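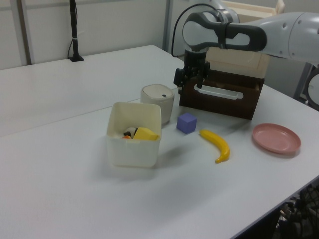 Rim grasp on the dark brown box, one finger inside the wall and one outside.

Garside tabletop controller comparison

Release notes and data card
Last updated: 2021-12-21
Maintainer: Phyllis Haslam
Contributors: Barış Akbulut, Marjorie Fairclough, Yvonne Hartley

Summary

Garside is a set of 886 recorded episodes of a robot arm with a parallel-jaw gripper, run under two controllers. The two controllers are called Lukus and Drorance throughout. Lukus is a stiff position controller with a force cut-off at the wrist. Drorance is a compliant controller that lets the hand give way on contact. Arm, gripper and operator interface were the same for both. The set was recorded to find out which controller copes better with thin-walled containers, and at what cost in speed.

It was not recorded as a general manipulation set. Object variety is low.

Contents

episodes/ one folder per episode, with joint states, gripper opening, wrist force and video
splits/ plain text lists of episode names
labels/ outcome labels and free-text operator notes
calib/ camera calibration, one file per session
tools/ scripts for loading, resampling and replay

Joint states and wrist force share one clock. Video has its own clock and is aligned on load by tools/align. Do not align by file start time. The recorder opens the video file first, and the gap differs between episodes.

Tasks

rim-lift: take hold of the near wall of an open container and raise it clear of the table
rim-slide: take hold of the wall and draw the container across the table without lifting
pick-in: pick a loose object and release it inside an open container
pick-out: remove a named object from a container and set it on the plate
drawer: pull or push a drawer by its handle

Drawer episodes were added in August, when the first four tasks had already been collected. They use a later version of the operator interface, and the field "ui" in the episode header gives the version. The only difference that affects the data is that the gripper close command is now logged on button release.

Objects

The loose objects include a lavender-purple cube, a yellow toy banana and a small toy wedge of cheese. The containers and furniture include plastic bins, a dark brown box with a slotted handle cutout, a lidded canister, a drawer cabinet and a round pink plate. Not every object is on the table in every episode. Positions were changed by hand between episodes and were not measured.

The canister is a distractor. It is never the target of a task, and contact with it is labelled "bump" whether or not it moves.

Layout

The workspace is two white tables pushed together. The seam between them matters for rim-slide, as a container edge can catch on it. Episodes where this happened carry the tag "seam" and should be left out of any comparison of slide force. 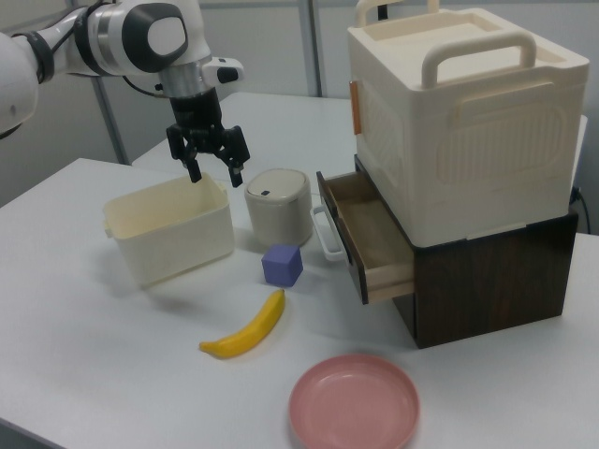
Fingers above the back rim of the cream bin, with the cabinet drawer partly open at right.

Video comes from a fixed camera. The camera was moved between sessions, so the same task may appear from more than one side. Load the calibration file for the session and do not assume a single viewpoint. The arm hides part of the workspace in many episodes, and no attempt was made to remove these.

Labels

Outcome is one of: done, partial, failed, stopped. "Stopped" means the operator or the force cut-off ended the episode. Lukus has a cut-off and Drorance does not, so "stopped" counts must not be compared directly. Use the field "stop-source" to separate the two causes.

Labels were written by the operator at the end of each episode and checked against the video by Brenda Tindall. Where the two disagreed, the video label was kept and the operator label was moved to the notes.

Splits

The test list holds 300 episodes, drawn so that both controllers appear in each task. The remaining episodes are for tuning and development. Episodes from one session may fall on both sides of the split. Users who need session-level separation should build their own lists from the session field.

Findings so far

On rim-lift, Drorance tolerates a poor approach angle better. When a finger lands on top of the wall, it tends to slip to one side and the grasp can be tried again. Lukus trips the cut-off in the same situation.

On pick-in and pick-out, Lukus is quicker and the release point is more repeatable. Drorance sags slightly with the arm extended, and operators corrected for this by aiming high. The correction is visible in the commanded path and should not be read as a property of the controller.

Drawer results are mixed. Pulling along a line that is slightly off the drawer's own direction loads the wrist under Lukus. Hartley's notes in labels/ cover this in more detail.

Known problems

Gripper opening is reported with a lag under Drorance. The values are correct but late.
Wrist force was not zeroed before some rim-slide episodes. These have "bias" set to unknown.
The replay script ignores the cable and may ask for wrist turns that the real arm should not make. Run it in simulation only.

Access and use

Copies are held on the Eltness file server. Requests go to the maintainer. Corrections to labels should be sent as a list of episode names with the old value, the new value and a short note.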